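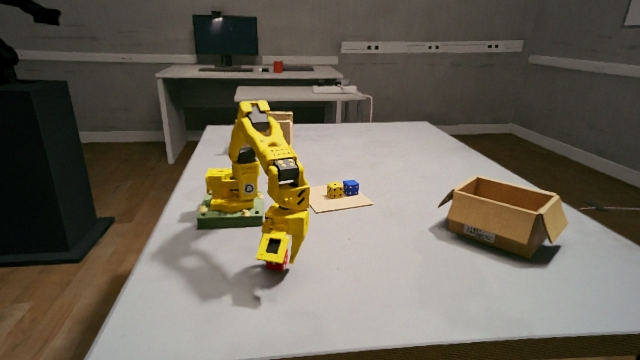 I've been nagging the council about the old seed merchant's on Nurmont Road for longer than I care to admit, so you can imagine the noise I made when the email came through at breakfast: the building is going to be a library again! Well, a library and a repair room and a small café, but the library is the bit I care about, and it's the bit that's staying open six days out of seven.

For anyone newer to Skallholm, we lost our branch library when the roof on Teixeira Street started letting the rain in. The books went into storage, the staff went to other branches, and we got a van. I like the van. I like the driver even more (he once held back a large-print Western for my dad for an entire month), but you can't do your homework in a van, and you can't sit in one for an hour on a cold afternoon when you don't fancy putting the heating on at home.

The plan, which was passed at the June meeting, puts the lending shelves on the ground floor where the seed counters used to be. The children's corner goes in the bay window, facing the bus stop, and there'll be a proper ramp at the side door in place of those two horrible steps. Upstairs is going to be one long room for clubs and classes. I asked about a lift and was told yes, there's money for a lift, and no, it won't be in for the opening. I'll keep asking.

Csaba Balogh is running the project, and some of you will know him from the swimming baths job. I caught him outside the building with a tape measure in his hand and he was kind enough to stop for a chat. "The walls are dry and the floor is better than we feared," he told me. "What's slowing us down is the windows. They're all slightly different sizes, so every one has to be made separately." He wouldn't give me an opening date, though I tried three different ways of asking. He did say they'd like people through the doors before the clocks go back.

Now, books. There were 1,000 boxes' worth of shelf space in the old branch if you believed the sign in the hallway, but a lot of what went into storage has been passed on to schools, and fair enough. The new place will start smaller and order more in from the other branches. You'll be able to reserve through Numora, the same system the van uses, so your card and your PIN carry on working. If you've lost your card (guilty), the van can print you another one while you wait.

There's a say for all of us in what gets bought, too. The council put out a questionnaire in the spring and got 149 replies, and the top request by a mile was crime novels, with cookery second. Local history came in lower than I'd hoped. I've already written in to say that the parish maps ought to come home from the county archive, even if it's only copies, and if you feel the same then please do write as well.

The bit that may cause some grumbling is parking. There are no spaces at the building itself apart from two for blue badge holders, so drivers will need to use the car park behind the chemist. The 51 bus stops right outside, and bike racks are going in by the side gate. One chap at the meeting was very cross about all this and spoke for a good long while. I've walked it from the chemist with a full shopping bag and it took me four minutes.

Reading group people, you've not been forgotten. We can have the upstairs room on the same evening as before, at 7.30pm, and until the lift arrives we can use the café tables downstairs after it shuts. I've said yes to that on everybody's behalf, so shout if you mind. We're still on the lighthouse book, and I'm still only on chapter nine.

The drawings are up in the post office window until the end of the month, and there's a comments sheet on the counter inside. Take your own pen, the one on the string has run out.

Contact us | © Skallholm Village News | Back to top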